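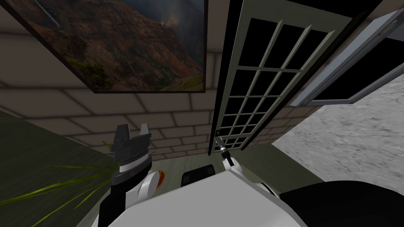
How to Build a Prompt Book for Your First Play

By Narayanan Shenoy
Last updated: September
Print this page | E-mail this page

I love prompt books! If you've just agreed to stage manage a play and you're wondering what on earth goes in the big binder, you're in for a treat. It holds the script, every move the actors make and every cue for lights and sound, and by opening night you'll know it better than your own kitchen drawers.

What you need

A sturdy binder with rings that close properly, a single-sided copy of the script, tab dividers, a ruler, a good eraser and 2 pencils. Please, no pen. Directors change their minds (they should!) and you'll be rubbing things out right up to the last dress rehearsal.

Step 1: Set up the pages

Punch the script so the text sits on the right when the binder is open. The blank back of the previous page is now on your left, and that's where your notes go. Rule it into four columns: cue number, cue, blocking, and a skinny one for anything odd. When I did Ludon at the Garetti, a 100-seat house with a very chatty director, the skinny column filled up first, so make it wider than you think you need.
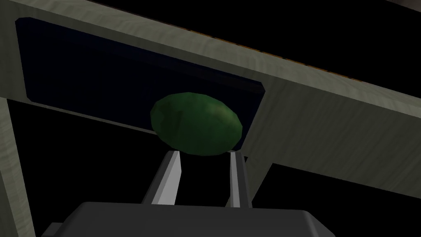 Green egg-shaped object between two gripper fingers.

Step 2: Write down the blocking

Use short codes. X means cross, DSL is downstage left, and a circled initial is the character. "(B) X DSL to chair" tells you that Blackburn walks down left to the chair, and you can scribble it while he's still walking. Put a small number over the exact word in the script where the move starts, then the same number beside your note on the left. Start the numbering over on each page or you'll go cross-eyed.

Draw a tiny floor plan whenever more than four people are on stage. Stick figures are fine, mine are terrible.

Step 3: Add the cues

Wait until the designers have given you their lists. Lights get numbers, sound gets letters, and that way "Lights 12, Sound C, go" can't be mixed up over the headset. Rule a line from the cue to the exact word or action it goes on. Then write a standby half a page earlier. Your board operator needs the warning, especially on a Friday night with a full house!

If you're adding a cue late, call it 12.5 and leave the others alone. Please don't renumber. I once did it between the matinee and the evening show, and we got thunder in the love scene.

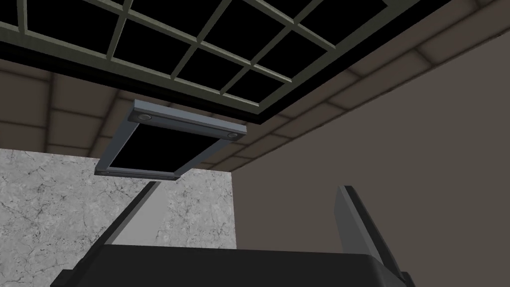

Skylight grid and coffered ceiling.

Step 4: Fill the back of the binder

Behind the script go the contact sheet, the props list, the scene breakdown and the running times. Be fussy with props. Our list for Ludon had "hotel key, tag reads 1099, pocket of gray coat," and the night the coat went to the cleaners we knew exactly what to look for.

Step 5: Test it

Hand the book to a friend and ask them to call one scene from it while you read the lines aloud. Wherever they stumble, your notes need tidying. It's a really fun evening, and now you have someone who can cover if you catch a cold.

Shared 4 times | 2 comments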